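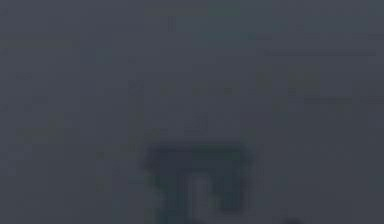
I stopped using the dryer in August and I haven't gone back to it. The plan was to do without it for one month, 31 days, and see how much I missed it. I'm writing down how it went because two people have asked me and I gave them both different answers.

The dryer isn't broken. It's an old Stonder that came with the house, and it takes 90 minutes to do a load of towels. The manual says 60. I cleaned the lint trap, then the hose, then the vent on the outside wall, and got it down to 85 for a week or so before it crept back up. A new one would have been the normal answer. I had a price in my head of 200 dollars for something used, and everything at that price looked as tired as mine.

So I put up a line. The yard on Inness Street is narrow and gets sun from late morning until four. I ran the line from the back porch post to a hook in the garage wall, and bought a folding rack for bad weather. The first line was cotton, which sagged as soon as anything heavy went on it. I tightened it twice and then replaced it with a plastic-coated one from the hardware store. That one has stayed put.

The first thing I learned is that timing matters more than heat. If the wash is done by 10 a.m., everything is dry by dinner, jeans included. If I start after lunch, the shirts are fine but anything with a thick waistband has to come in and finish on the rack. I now set the washer to start at 7 and hang things before I sit down to work. It takes me 12 minutes when I'm paying attention and longer when I'm on the phone.

Towels are the weak point. They come off the line stiff. I tried vinegar in the rinse, which made a small difference and left the laundry room smelling like a sandwich shop. I tried shaking them hard before hanging them, and that did more. After a couple of uses they soften up anyway. My daughter doesn't agree and has asked for one dryer towel per week, which I have refused so far.

Sheets, on the other hand, are much better. They dry in under two hours if there's wind and they need no folding skill, since they come off the line flat. I had been buying dryer sheets for years to get a smell that was supposed to be like this.

Teguh Hidayat, who lives behind us, has dried his clothes outside the whole time I've known him. He looked at my setup over the fence and told me I was hanging shirts upside down. I'd been pinning them at the shoulders, which leaves two little bumps. Pin them at the bottom hem and the marks end up where you tuck them in. He also told me to turn dark clothes inside out. I had already faded a navy polo by then. He gave me a bag of wooden pins with good springs and wouldn't take anything for them.

It rained on 4 days that month. Twice I was home and got everything in. Once I was at the Flarnlow market and came back to a full line of soaked clothes, which I left out until the next afternoon, and they were fine. The other time I'd seen it coming and used the rack in the spare room with a window open. The rack works but it's slow, and that room felt damp until morning. If I end up doing this all winter I'll probably want a fan in there.

On money, I can't give a clean number. The electric bill was lower than last year's but we also ran the air conditioner less, and I didn't measure anything separately. I'd guess the dryer was part of it. What I did notice is that I do fewer loads. When hanging things is a chore, you look at a sweater you wore for an hour and put it back in the drawer.

Clothes seem to be lasting better too, though a month is too short to say much. There's no lint to clean out, and I assume that lint used to be my shirts.

A few things I'd do differently. I'd buy the coated line first. I'd put the hook higher, since the bottom sheet corner drags on the grass when it's heavy. And I'd keep socks off the line entirely - they take forever to pin and they dry just as well laid over the rack.

The dryer is still plugged in. I used it once, for a comforter that the cat had been sick on, and it took two full cycles. I've started keeping the iron and the spare pins on top of it.

Next job is the gutter over the porch, which drips on the near end of the line.

We use cookies to remember your preferences and see how readers use this site. By continuing to browse you accept our use of cookies. Accept / Manage settings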